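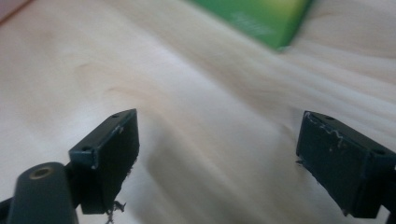 Hand-Held Gripper: Shared Workshop Inspection Checklist

Builder: Kacper Malinowski
Inspected by: Krystyna Chmielewska
Location: Ristthorpe workshop, bench 2
Result: Conditional pass, see items 2, 3 and 7

Each item is marked Pass, Attention or Fail. Items marked Attention must be cleared by the builder and initialed before the tool is signed out again.

1. Finger blocks, general condition – Pass
Both blocks are whole. The right block shows more wear than the left, with white scratches and scuffs along its upper edge and the upper-left part of the front face. This is surface wear and does not require replacement.

2. Finger blocks, edges – Attention
The lower right edge of the left block is ragged. Dress it with a fine file and check it with a gloved finger. The builder asked whether tape would be acceptable. It would not.

3. Loose material – Attention
A tuft of frayed gray fibers hangs from the bottom of the left block. Trim it back to sound material, or remove the remainder and fit a new piece. Small bits of debris along the end of the right block are to be brushed off at the same time.

4. Screw holes in finger blocks – Pass
Checked by hand for cracking. None found.

5. Threaded insert, left mount – Pass
The brass-colored insert is seated square and does not turn under light load. Do not use a power driver on this part.

6. Opening and closing – Pass
The fingers were cycled 300 times by hand without binding. The service interval remains 3,000 cycles, to be entered in the log by whoever reaches it.

7. Work surface – Attention
The cloth is creased into long folds on the side where objects are placed. Pull it flat and clip it at the corners before practice grasps begin. A folded cloth can be picked up together with the object, and the fingers may then close on more than intended.

8. Test objects – Pass
The green box is accepted for open practice. Glass and open blades remain prohibited at this bench.

9. Pinch hazard – Pass
Free hands are to be kept out of the gap between the fingers. Lech Ostrowski has requested that this be read aloud to new members, and the inspector agrees.

Builder's comment: Items 2 and 3 will be done on Saturday. I would like to keep the right block as it is until the next service.

Inspector's reply: Agreed for the right block. Leave the tool on the repair shelf until the other items are initialed.

Recent items
Soldering Station Inspection, Bench 4
Orkard Cart: Battery Storage Checklist
Trurnia Workshop: Changes to August Opening Hours
Eye Protection Rules, revised by Barbara Olszewski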